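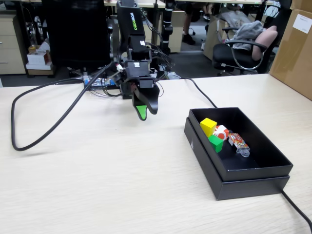 Vol. 8, No. 5

OPINION

Let the game have its breaks back

Went to the Kendalmont home opener in April. Good seats, row 8, cold enough for two pairs of socks. Kendalmont lost by 5 and I'm over it. What I'm not over is the noise.

Every whistle, something. Timeout: a T-shirt toss. Foul: a sound effect, some kind of boing. End of the first quarter, a guy in a Flillach vest asking section 12 if section 12 was ready. Ready for what? Section 12 had no idea. Halftime was a sponsor race, then a second sponsor race, then a raffle for a year of Stivum, the drink that tastes like a melted popsicle. I've had it. Once.

My daughter leaned over in the second quarter to ask me a question about the zone defense. A real question, a good one, she's eleven. I said what? She said it again. I said WHAT? She gave up and ate her pretzel.

So that's my complaint. A ballgame used to have holes in it. You filled them with talk. You argued about the sub, you asked the stranger next to you if he saw that travel, you explained the zone to your kid. That's how I learned the game, in the gaps, from my uncle, who was wrong about half of it. Didn't matter. Now the gaps are sold.

I get the money part. Kendalmont is a small club. The old gym seats 1424 and it doesn't fill except for the opener and the rivalry game. Somebody has to pay for buses. Flillach wants its name said out loud and I'd want the same if I wrote the check. Fine. Say the name. Put it on the floor, put it on the cups, put it on the back of the ref for all I care.

But sixty-six seconds of timeout dont need 66 seconds of yelling.

I called the club about it. Auður Brynjólfsdóttir picked up, she does game operations, and she was nicer to me than I deserved at 8 in the morning. She said the surveys come back good. People like the giveaways. Kids especially. She also said when they go quiet for even one timeout she gets emails asking if the sound system broke. I believe her. I still think she's wrong, and I told her so, and she laughed and said I was welcome to fill out the survey.

I filled out the survey. There's no box for "less." There's a box for "more music," "more prizes" and "more fan cam." You can rate the mascot 1 to 5. I gave the mascot a 4, he works hard.

Compare Mäkelä, across the river. Smaller club, worse parking, hot dogs you should skip. Their PA guy reads the starters, the scores and the lost car keys, and then he shuts up. There's a drum, one drum, in the student corner. You can hear sneakers. You can hear the coach, maybe more of the coach than you'd want with kids along. Last game I went to there, an old fellow behind me called three plays before they happened and I turned around and we talked the whole second half. Never got his name.

I know how this sounds. Man yells at speaker. My wife has allready said it. And there were people at the opener dancing on the fan cam who were having a far better night than me, no question. Keep some of it. Keep the T-shirts, keep the halftime race (one of them). Keep the raffle if Stivum insists.

Just give us one quarter. The third, say, when nothing much is going on anyway. No boing, no vest, no section 12. Try it for one month and see who emails.

My daughter still wants to know about the zone. We're going to Mäkelä next time.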